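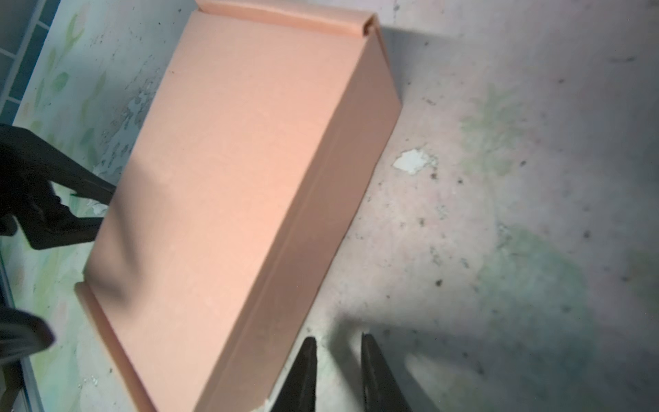
A closed mailer-style carton in salmon pink.

Visit report: Hirvonen carton works, Plilstead

The Plilstead works opened its converting hall to trade visitors in July. Our group came from the Bereck packaging course and was led through by Emília Skála, who runs the die-cutting section.

Board arrives in reels from the Imness mill and is conditioned for 20 hours before it goes to the corrugator. Moisture is checked at both edges and the centre of the web. The older flatbed cutter was down for a blade change, so we watched the rotary line, rated at up to 1,492 blanks an hour on small formats.

Crease depth took up most of the discussion. Coloured liners crack along the score if the rule is too narrow — the plant keeps 527 cutting formes on racks, and the mailer formes have been re-ruled twice.

The crush tester was the best stop of the day. Three minutes per sample, results logged by hand. Visitor parking is at the north gate and fills by 9 am.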